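**Ruvitz TG-2 Parallel Gripper Kit for Two-Arm Retail Cells**
Part no. 526 (pair), 793 (pair with Fenard control box)

The TG-2 is supplied for benchtop picking of packaged and unpackaged food. Each kit contains two gripper bodies, two mounting brackets, four black fingers, and the practice sheet below. The sheet is written for two arms sharing one table and should be read before the first powered run.

## Grip and reach

Set grip force per item class, starting from the lowest value that holds the item. Bread goods are gripped at a corner or along the crust -- never across the filled face. When one arm reaches into a basket or bin, the other must be outside the shared zone. Keep slack in the wrist cable, but route it so that a loop cannot enter the jaws at full wrist rotation.
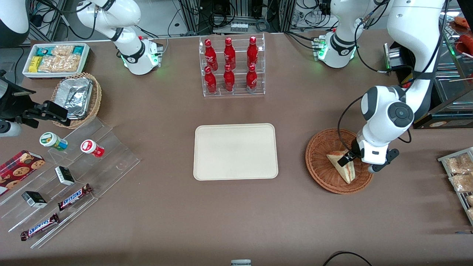

## Table layout

- Leave the center of the table for the transfer tray.
- Put bottles in a rack at the back edge, with the caps reachable from above.
- Mark the reach limit of each arm on the tabletop. The two limits may overlap only at the tray.
- Secure loose cables before the arms are enabled.

## Speed and stops

Default tool speed inside the shared zone is 149 mm/s. The maximum outside it is 300 mm/s with the guard closed. One stop button must halt both arms. Test it at the start of each shift and enter the result in the cell log.

## Documents

Risk assessment template, rev. September. Prepared by Ritu Kashyap, checked by Yogesh Bansal. Requests for the Tomar finger variant go to the Lulluvberg office.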